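Home | Data | Documentation | Contact

# Jornelov Household Expense Survey: Data Card

## Summary

The survey records weekly spending reported by 64 households in Bovton and Neltgate. It was prepared by Erlinda Fajardo and Ghislain Ouellet for use in teaching and local planning.

## Contents

- `households.csv`: one row per household, 22 columns
- `spending.csv`: one row per household per week, for 20 weeks
- `codes.csv`: spending categories and their short names

Amounts are in dollars and are not adjusted for inflation. A blank cell means that the household gave no answer; a zero means that it reported no spending.

## Known limits

Rent is missing for 2 households. Renters in Neltgate are underrepresented. 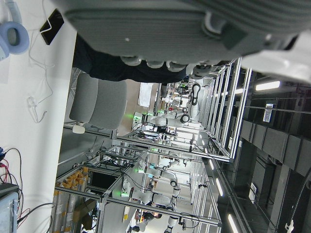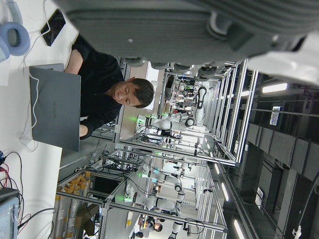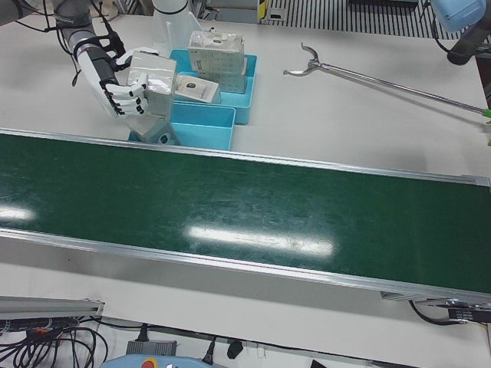
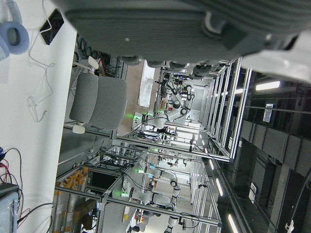

## Corrections

Category codes were revised in March. Files downloaded before that month should be replaced. Errors may be reported to Katia Cirillo, who maintains the tables.

Contact: Jornelov Data Desk | © Jornelov | Back to top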